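# Sikow hand gripper — recordings and build notes

This repository keeps the recordings and part files from a two-finger gripper that I build in the shared workshop in Fitirthorpe.

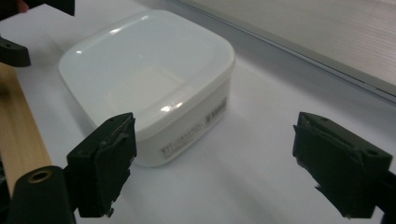 The goal is modest: the same fingers should later go on a small arm at my home, and I want to have demonstrations before the arm is finished. Version of this file: 26/05/2023.

## Contents

- `episodes/` — 493 short recordings, one folder each
- `parts/` — print files for fingers, body and camera mount
- `tools/` — scripts to cut and check the recordings
- `splits.txt` — which episodes are for training and which for testing

The test part has 100 episodes. Please do not train on them, also not "only to try".

## Tasks

There are six tasks, all done on a table with household objects. The task name is in `task.txt` inside every episode. Containers are the most difficult for me, as the rim can slip out of the pads when I lift too fast. I did not remove these attempts. They have `success: 0`.

## Known problems

- Timestamps are in units of 1/1000 second. In older episodes the first one is sometimes missing.
- The finger pads wear out. I changed the glue two times, and the folder `parts/old` has the previous shape.
- White objects on a white table are hard for the segmentation script. Use `--no-mask` for them.
- Finger opening is saved as a raw motor value. Conversion is in `tools/opening.py`, but it is correct only for the Tilahun version of the body.

## Use

Run `python tools/check.py episodes/` first. It needs the Kumard reader, which you install from `tools/requirements.txt`.

You may use everything here for private and teaching purposes. If you print the fingers, please use the file with the thicker base — the thin one broke at the screw hole. In October I plan to add episodes from the arm, in a separate folder.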